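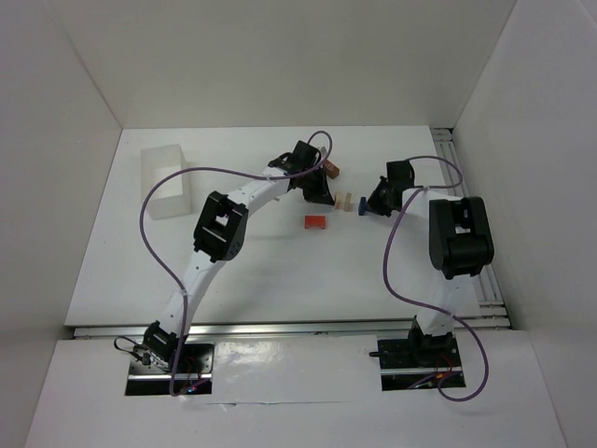
Both arms over the blocks, bin at far left.

4 min read

The left arm on the block cell had been faulting since early March. The message was always the same: wrist overcurrent, joint six, both arms stop. After a stop you clear the fault, re-home and start over, and a full re-home takes long enough that I began keeping a log out of irritation.

The log has 3,501 pick cycles in it. Of those, 23 ended in the wrist fault, all on the left arm. The right arm runs the same firmware and the same gripper and never tripped once.

My first guess was the wrist motor. I swapped it for the spare from the Borico kit and ran 544 cycles. Four faults. So the motor went back in its box and I apologized to it.

Second guess was the payload setting. The blocks weigh almost nothing, but the gripper mass in the config was left over from an older gripper. I corrected it on both sides. The idle current dropped a little and the faults kept coming.

What I should have done first was plot the joint angles at the moment of each stop. When I finally did, the points sat in a tight clump: forearm extended, wrist rolled well past neutral, arm swinging back from the bin toward the middle. Any cycle that did not pass through that pose was fine.

Vibeke Holst looked at the plot and asked how the cable was tied. The purple cable on each arm runs from the gripper back along the links in a loose loop. On the left one I had fastened it to the lower link in January and left the slack where it happened to fall. With the power off I moved the arm by hand into the bad pose. The loop went tight over the wrist before the joint got to its commanded angle. The motor was pulling against the cable, the current went up, and the controller did its job.

The fix was to cut the old tie, feed more slack toward the wrist and tie it again with the arm held at full reach. I also put a software limit on wrist roll, 100 degrees either way, and changed the planner so it unwinds the wrist before leaving the bin.

Two notes on safety. The overcurrent threshold in Skirketti can be raised from the settings page, and I came close to doing that in the first week. It would have hidden the fault and put the load on the connector. Leave it alone. Also, the shared stop between the arms is a Harus relay, and it does stop both. I checked it on each side with the grippers close together, where a late stop would matter most.

I have not had a wrist fault since the retie, but the run is still short. The old motor stays in until I see a reason to change it. Next job is the base wiring, where a few of the thin red leads need proper strain relief.

7 comments · 12 shares

Get new posts by email. You can unsubscribe at any time.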